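Home Posts Tools About Contact
Search this blog
Type and hit enter

January
by Apinya Limsakul

Quick one, grip planner finally merged. Took far too long and most of it was my fault.

Short version for those not following along. The old planner in Grakura picked one grasp, handed it to the controller and never looked back. Fine for hard boxes. Useless for anything that squashes. So the new branch keeps up to 9 candidates alive and rescores them each time the hand reports a joint position. Siriporn wanted to throw out the whole scoring file (all 1,443 lines of it, mine, sorry) and she was right. It's 800 now and I can read it again. 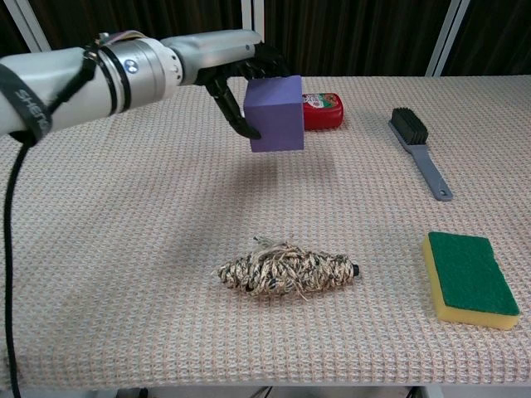

Rescoring was the easy bit, the contact model is where the hours went. Squashy things don't give you a clean edge, the finger angle just keeps creeping and the old code read that as "not touching yet" and carried on closing. Now we look at how fast the angle changes instead. With the purple foam cube that means one long finger down the side face and the rest over the top edge, which the planner used to rank dead last becuase it isn't symmetrical. Sponge is next, two layers, hard green and soft yellow, so I expect the stiffness guess to be rubbish.

Still broken: depth near the rope. Frayed ends come out as speckle and the segmenter splits it into bits. Have a filter half written.

Also the config loader eats 43 ms per call, no idea why. Ramalho branch has a fix, not tested, dont pull it yet.

Siriporn is doing the release notes. I'm off to get the Eltumthorpe train.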